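Talk notes: "Two hands, one clock" — data tooling session, June

Slot is 25 minutes including questions. Aim to stop talking at 19. Laptop on the left lectern, clicker in the jacket pocket. Socorro Agudelo is chairing and will give a five-minute sign.

## Opening (slides 1–3)

Say who I am and what the group does. We build Trotis, the software that takes recordings from hand-held grippers and turns them into training episodes for two-arm policies. Asari is the policy side. Lowther is the test bench where the policies get run on arms. I'll be talking almost entirely about Trotis.

The question for the talk: what has to be right in the recording before it is worth training on? We started out thinking the answer was mostly about pose accuracy. Half of our lost time went to clocks.

Don't read slide 2. Leave it up for a few seconds and move on.

## The task (slides 4–6)

Tasks in the current set are tabletop tasks that need both hands. Opening and closing boxes, folding, handing something across, and lifting a long part level. The long parts are where a one-handed policy has nothing to offer, and they are also where small errors between the two hands show up first.

Slide 5 is the photo. Let people look at it before talking.

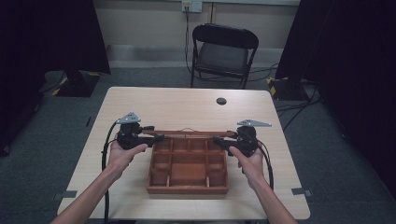 *Slide 5. Both grippers on the long thin piece, over the compartment tray.*

Points to make while it is up:

- Two grippers on one stiff object. Once both are clamped on, the distance between them is fixed by the wood. The software should know that.
- The person's hands are on the grippers, so there are no joint angles to log. All we have is where each gripper is, how far it is open, and what the camera sees.
- A piece this thin doesn't leave much room vertically. If one side is estimated a few millimeters low, the replay pushes that end into the tray.
- The grippers are cabled. People always ask about this, so see the question list at the end.

## What an episode looks like (slide 7)

Each episode holds three streams: left gripper, right gripper, camera. The gripper streams carry position, orientation and opening width. Every sample has a device time and a host time, and we keep both. Early versions kept only the host time. That was a mistake, and I should say so plainly.

The full set on the slide is 2,076 episodes. After filtering we train on 2,000. Someone will ask what the other 76 are: they failed the closure check, covered on slide 10.

## Clocks (slides 8–9)

This is the main part. Take it slowly.

The two grippers are read by two processes. Each process stamped a sample when it received it, and under load one of them would fall behind. The recorded paths looked smooth, and each hand on its own looked fine. Put together, the left hand was lifting before the right.

For a task where the hands work on separate objects, you may never see this. For two hands on one piece of wood, the distance between the grippers stretches and shrinks through the lift. Slide 8 shows that distance plotted over one episode, before and after the fix. The top line should be flat and is not.

The fix:

1. Stamp at the device.
2. Estimate the offset of each device clock against the host once at the start and once at the end of every episode.
3. Fit a straight line between the two estimates and resample both streams onto the camera times.
4. Refuse the episode if the start and end offsets disagree by more than the limit.

Step 4 matters more than it looks. We used to warn and carry on, and the warnings scrolled past with everything else in the terminal.

If short on time, skip the derivation on slide 9 and go straight to the plot on slide 10.

## The closure check (slide 10)

We call it that because it closes the loop left gripper — object — right gripper — back again. While both grippers report closed and the episode is labeled as a shared grasp, the transform between them should stay constant. We compute how much it moves. If it moves too much, the episode is held out and a person looks at it.

It catches clock trouble, tracking jumps, and slips in the grasp. It can't tell you which one. Be clear about this, as people at Jirholm took it for a slip detector when we first shared the code.

It also does nothing for flexible objects. Cloth and cable tasks skip the check, and we don't have a good replacement.

## Policy side (slides 11–12)

Keep it short. Asari predicts a short run of poses for both grippers at once, in one shared frame. The older version predicted each hand relative to its own last pose. That drifted apart on shared grasps, in the same way the bad recordings did, and for a while we couldn't separate the two causes.

The controller on Lowther takes the two predicted poses and, when the shared grasp flag is set, corrects them so the distance between them holds. It splits the correction evenly between the arms. I tried weighting it toward the arm with the steadier prediction and dropped that, as it made the motion jerky.

We retrained on a subset of 300 episodes with the old timestamps and the same 300 with the new ones. Show the two replays side by side. Don't quote a success rate; the bench runs for this comparison are still going.

## Tooling people can take (slide 13)

- The resampler. One file, reads our format, easy to adapt.
- The closure check, with the thresholds in a config file.
- The episode viewer. Scrub through video with both gripper paths and the distance plot underneath. This is the one I'd pick first.

The viewer gets slow past 800 episodes in one folder. Split the folder. A proper index is on the list.

## Likely questions

**Why cables?** Steady power and a simpler timing path. They do get in the way on tasks that cross the hands.

**Why not drive the arms directly and record that?** We do for some tasks. Hand-held is quicker for a person to pick up, and the contact forces come through to the fingers.

**Does the policy see the grasp flag?** No. Only the controller does. Asari outputs its own estimate of it.

**Could you learn the time offset?** Possibly. We haven't tried it on anything longer than one short episode.

**License?** Check the wording with Socorro before the talk.

## Before going on

Open both replay videos once so they are cached. Turn off notifications. Backup copy of the slides is on the USB stick, without the videos — if it comes to that, use the stills on 14 and 15.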